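Stirnemeo Newsletter, February 2021

The plain white cup gets its week

We have a soft spot for paper cups here, and this month we finally gave in and handed them a whole item. We ordered a box of 300 in January thinking it would see us through to summer. It won't! Between the tea shelf, the seedlings, the paint corner and the kids' table, the stack has been going down fast, and we keep finding new jobs for them.

What we like most is the plain kind. No logo, no pattern, nothing to match or clash with. You can write on it with any old marker and it looks like you meant it. Set one down on a white table and it almost disappears, until the light catches the rim and it looks rather handsome. (Yes, we have been spending a lot of time at the table this winter.)

The rolled rim deserves a mention too. It stiffens the top of the cup so the sides don't fold in when you pick it up, it's kinder on the lip, and it gives you something to grip when you're pulling one cup off a stack. The taper is what lets them stack in the first place, and it also means a cup turned upside down makes a very steady little pedestal for drying a painted egg or a clay bead.

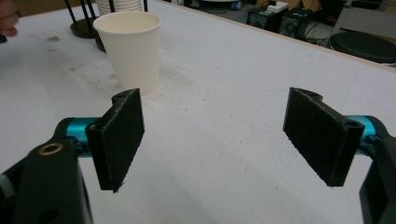
Three things to try with yours

Seed starters. Poke a few holes in the bottom, fill to just under the rim with damp compost and write the name on the side before you forget what went in. Our Drukov tomatoes went in this way and 122 of them are up already, which is more tomatoes than any of us has room for. If you'd like a couple, please write to us!

Cup towers. Still the best rainy afternoon going. The Vörös after-school group sent word that their grand total for the month was 614 cups stacked, over a great many collapses, and they want it known that they are only getting started. Work on a smooth table, keep the first row tight, and let the youngest put on the top one.

Paint pots. Fill them a third of the way and no higher, so a brush can't tip them over. Water-based paint only, and don't leave it standing overnight or the bottom goes soft.

We still have 200 cups from the Pledon order set aside for members, same plain white, same rolled rim. Pick up a sleeve next time you're in, and bring back a picture of whatever you make. We'd love a full page of them in the next issue.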